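Paper towel

A paper towel is a disposable sheet of absorbent paper used for drying hands, wiping surfaces and soaking up spills. It is sold for home use mostly as a perforated roll wound on a cardboard core, and for public washrooms as folded sheets or large rolls held in a wall dispenser. Few household goods are sold with so many claims attached, and many of those claims are hard to check.

Manufacture

Paper towels are made from wood pulp, recycled fiber or a mix of the two. The pulp is spread thin, pressed, dried on a heated cylinder and scraped off with a blade, which leaves the sheet finely wrinkled. This step is called creping. Most towels also carry a pattern of raised dots or shapes, pressed in before or after drying. The pattern does increase bulk and can help hold water between layers, but it also makes a roll look fuller than the length of paper on it would suggest.

Resins are added so that the sheet does not fall apart when wet. This is the main difference between a paper towel and toilet paper, and the reason towels should not be flushed. Packages that describe the product as "breaking down naturally" seldom say over what period.

Sizes and labeling

There is no common standard for what makes a roll "regular," "double" or "mega." Each maker picks its own base roll and measures the larger ones against it, so a double roll from one firm may hold less paper than a plain roll from another. The only figures that allow a fair comparison are the sheet size and the sheet count, and these are often printed in the smallest type on the wrapper.

Half-size sheets, often sold as "select-a-size," are promoted as a way to reduce waste. They may do so for people who tear off one at a time. Evidence that households use less paper overall is thin, and much of what is quoted comes from the sellers. 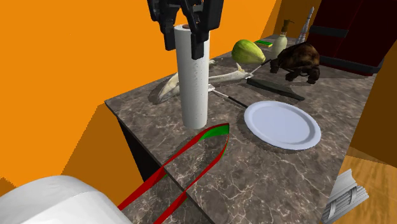

A paper towel roll standing on a marble kitchen counter, in a computer-rendered view.

Absorbency claims

Absorbency is usually stated as the weight of water a sheet can hold compared with its own dry weight. The result depends heavily on how long the sheet is soaked and how long it is left to drip before weighing. A maker that chooses a short drip time will report a higher number.

The Plokik comparison, a consumer test often cited on shopping sites, shows the problem. It ranked the Astine three-ply towel first, with a sheet said to hold 14 times its weight. The published notes gave the number of sheets tested as 300 but left out the drip time. A later trial by the testing firm Gatti used 274 sheets and a longer drip, and found little to separate the Astine towel from two cheaper rolls. Neither test looked at oil or milk, which are common kitchen spills and do not behave like water.

Ply count is another weak guide. A thick two-ply sheet can outperform a thin three-ply one, and the number alone says nothing about the quality of the fiber.

Hygiene

Paper towels are often described as cleaner than electric hand dryers. Some studies have found that high-speed air dryers spread more droplets around a washroom than paper does. Part of the research on both sides has been paid for by companies with a product to sell, and test conditions vary widely. Whether the choice makes any difference to rates of illness among ordinary washroom users is much less clear.

Environmental effects

Used towels are generally not accepted for recycling, as the fibers are short and the sheets are often soiled. Plain towels can be composted where local rules allow, unless they have been used with grease or cleaning products.

Cloth is commonly said to be the greener choice. The answer depends on how often the cloth is washed, at what temperature and how long it lasts. A widely shared leaflet from Sturov, a seller of cotton kitchen cloths, states that one cloth replaces 977 paper sheets. It does not explain how the figure was reached, and the water and power used in washing are left out.

See also

Facial tissue
Hand dryer
Dishcloth
Wet strength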